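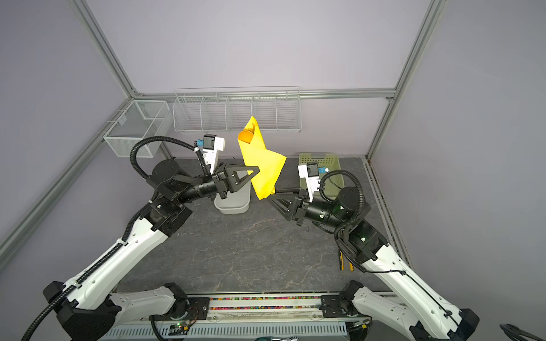
A reader wrote in last month to say that yellow dust cloths should never be folded, only thrown in a bin and pulled out as needed. Folding them is wasted effort, the message went, and the creases come out on the first wipe anyway.

I thought about that for longer than it deserved. I had just been through all the cloths in the house, and I do fold them, so I felt a bit caught.

My cleaning cloths used to live under the sink in a plastic bag from the Clullmont hardware store. When I emptied it I had 31, and a good part of those were too worn to pick up anything. The worst ones went in the garage for the bike chain. The rest got sorted into the ones for dusting and the ones for wet jobs. Wet jobs go in a bin, no folding, so the reader wins that half.

The dusting ones I fold in 3 and then roll. A big soft cloth doesn't like being folded in the air. It twists, one corner goes under, and you end up with a lump. I do better laying it flat on the table, smoothing it from the middle, and rolling from the short end. Bright yellow is good for this job - I can see at once if one still has furniture polish on it, and that one goes back in the wash.

I wash them on warm without fabric softener. Softener leaves something behind that smears on the glass doors of the bookcase.

For storage I tried a wire rack from Ranville with dividers. It holds the rolls fine but thin cloths sag through the gaps. A slotted basket works better for those, and it lets air in if one is a little damp. Mine is on the shelf over the washer now, next to the clothespins.

I still have 2 cloths with no place to go. They are the fuzzy kind for car windows, and we sold the car in May.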